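FOR IMMEDIATE RELEASE

Skinent Opens Dish Lending Counter in Brellum, Asks Public to Stop Buying Gravy Boats

New Ankrah Street location will lend plates, bowls, cups and serving pieces by the night, starting in September

BRELLUM – Skinent, the dish lending company that got its start in the back half of a dry cleaner's, will open its second counter this September at the old shoe store on Ankrah Street. Residents of Brellum and the nearby towns will be able to borrow matching tableware for up to three nights at a time, then bring it back and return to eating cereal out of the bowl with the crack in it.

The Brellum counter opens with 167 place settings in stock. A place setting is a dinner plate, a small plate, a bowl and a cup. Forks, knives and spoons are lent separately, by the roll, after a long internal argument that the company now considers settled.

Borrowing costs two dollars per place setting for the full three nights. Serving pieces, including platters, pitchers, covered dishes and the large salad bowl that everybody wants on the same weekend, are priced one by one on a card at the counter.

"Most homes have enough plates for the people who live there, plus one guest, provided the guest isn't fussy," said Skinent's founder. "Then it's your turn to host the holiday, and you find yourself in a store at closing time with a box of twelve under each arm. Those plates get used once and spend the next nine years over the refrigerator. We would like to be the thing over your refrigerator, except in a different building."

How it works

Customers reserve online through Leltero, the company's booking page, or by walking in and asking. Leltero shows which patterns are free on which nights, and will hold a reservation for a day without payment. It will also ask how many people are coming, and then ask again. The second question was added after the company's first year, when it was found that a surprising share of hosts had left themselves out of the count.

Dishes are handed over in padded carriers with a lid and two handles. A full carrier is heavy, and customers planning to walk home with one are asked to be realistic. The counter has a loading spot out front, which it shares with the bakery next door on terms that are still being worked out.

Dishes should come back scraped and rinsed. They do not need to be washed. Skinent washes everything when it returns, whether or not the customer says it has been done already, and no offense is meant by this. Customers who enjoy washing dishes are welcome to go ahead, but there is no discount for it.

Late returns are charged one extra night at a time. Dishes that come back with leftovers in them are accepted. The leftovers are not.

What happens when something breaks

Something will break. The company has built its prices around this and would rather hear about it at the counter than discover it at the bottom of the carrier, wrapped in a napkin, with a note that says sorry.

One broken piece per order is forgiven without charge or discussion. After that, customers pay the replacement cost for each piece, which is printed on the receipt. Chips count as breaks if they can be felt with a fingertip along the rim. Staff will do the feeling. Customers are asked not to bring their own opinions on what a chip is, although in the first location this request has been widely ignored.

Chipped pieces are taken out of the lending stock and put in a crate near the door, where anyone may have them for free. They are popular with people who put pots on balconies and with one local high school's art room, which makes mosaics and has never once sent a bad one back.

The patterns

The Brellum counter will carry four patterns at opening. Plain White is plain and white and makes up most of the stock. Blue Rim is the same thing with a blue rim, and goes out mainly for birthdays and for lunches after funerals. Speckle was chosen by customer vote and hides everything. The fourth, known in the company as Roses, was inherited in a single lot from a banquet hall that closed, and was expected to sit on the shelf. It has been the first to sell out on every holiday since, often to people under thirty who use the word "iconic" at the counter.

Mixing patterns is allowed. It costs no more and takes the staff slightly longer, and they have been told to be nice about it.

The gravy boat matter

Skinent also wishes to use this announcement to say something about gravy boats.

Over the past year the company asked people bringing in used dishes for donation to fill out a short card saying what they were giving up and when they had last used it. It received 300 completed cards. The item most often listed as "never used" was the gravy boat, ahead of the fondue set, the egg cups and the tiered stand for small cakes. Several donors had more than one. One card listed a gravy boat that had been given as a wedding present, passed on as a wedding present, and then received back at an anniversary party from a third couple.

"We don't claim this is science," the founder said. "It's a stack of cards in a cookie tin. But at this point we feel we could supply gravy to the whole county in an orderly way, and we would ask people to borrow one before they buy one."

Gravy boats are free to borrow with any order of four or more place settings. They are also free to borrow with smaller orders. They are, in practice, free to keep, though the company would like them to leave with someone who means it.

Table help

New at the Brellum location is a free sheet called Where Does It Go, which is handed out with each order and shows how to set a table three ways: for a regular dinner, for a dinner where someone's parents are coming, and for a buffet. It is one page long and may be stuck to a cabinet door. It takes no position on napkin folding.

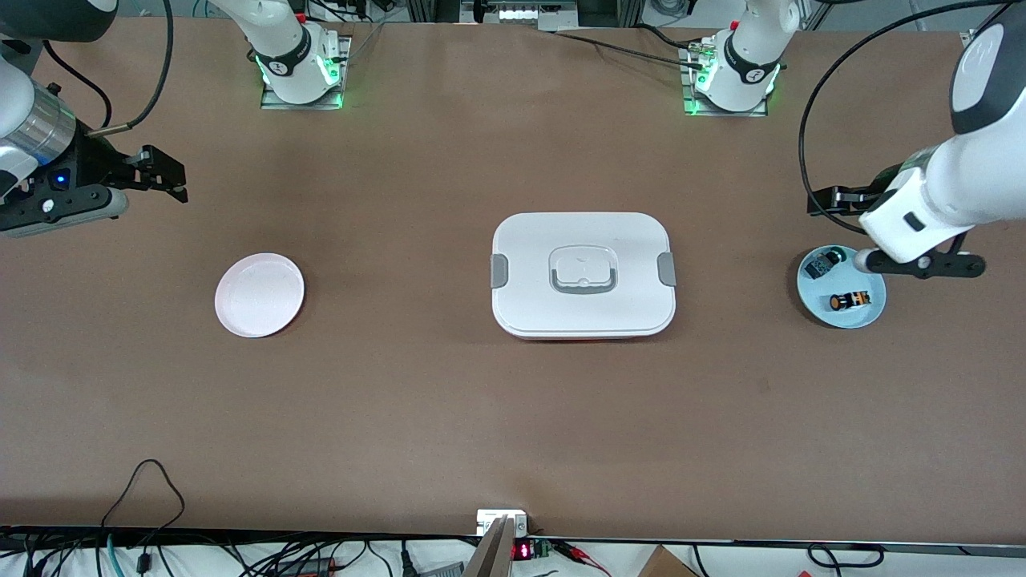 The sheet was written after staff noticed how many calls came in during the last half hour before dinner, usually from someone whispering. The most common question was which side the fork goes on. The second most common was whether it matters. The sheet answers the first question (left) and leaves the second to the household.

Customers who still want to talk it over can stop by the counter any afternoon before four, when it tends to be quiet. A short evening class on hosting for people who would rather not is planned for later in the fall, if enough of them can be persuaded to come out.

Why Brellum

Skinent looked at several towns for its second counter and picked Brellum for its central location, its fair rent and its large number of people who already drive to the first one. Some of these customers have been making the trip for a couple of years with a stack of plates sliding around in the trunk, and have raised the idea of a local counter more than once – in a few cases while holding the pieces.

The Ankrah Street building needed little work. The shoe store's shelves turned out to be just deep enough for a dinner plate, and they have been kept, along with the slanted footstool and a sloping mirror that shows visitors from the knee down. The company has no use for the mirror but has grown used to it. The carpet is gone. The company learned at its first location what carpet and stacked dishes can do to each other's prospects, and decided that a hard floor at least settles the matter quickly.

Two washing machines of the restaurant kind have been put in where the children's sizes used to be. They are loud. The bakery has been told.

Donations

Skinent accepts donated dishes in sets of six or more, during open hours only. Dishes left on the step overnight are hard on the step and harder on whoever opens up in the morning. The counter cannot take plastic plates, anything with metal trim, or mugs. The ban on mugs is firm. Every donor believes theirs will be the exception, and the staff have heard about the mug from the bank, the mug from the radio station and the mug from the regional sales meeting, and they have enough mugs.

Opening week

During opening week, first-time customers at the Brellum counter may borrow up to eight place settings at no charge. One order per household. Coffee will be served from nine in the morning until it runs out, in cups, which are to stay in the building.

About Skinent

Skinent lends tableware to homes, clubs, schools and other groups that have more chairs than plates. It does not lend chairs. It has been asked about chairs, and is thinking about it.

Reservations for September open on Leltero two weeks ahead of the counter. Questions can be left with the Ankrah Street counter in person or by phone during open hours. Please let it ring; someone is probably carrying something.

###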